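4. Working out what to buy

Before you ring round for prices, do take your time over this part, as it saves a good deal of grief later.

4.1 Write down the smallest part you'll ask the Gralora cell to pick up.

4.2 Set aside 1256 pounds for the gripper and 339 for spare fingers.

Caution: narrow fingers mark easily, so order the spares now!

4.3 Check that the fingers can hold your part by its sides, as with the processor below.

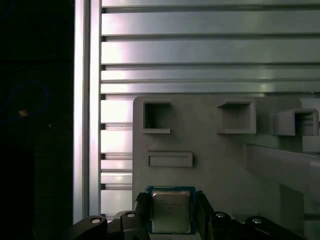 4.4 Add around 504 pounds for delivery and fitting.

Comments

Sreekumar Sundaram: Very handy, thank you. Does 4.4 include the frame?

Biker: We paid extra for ours.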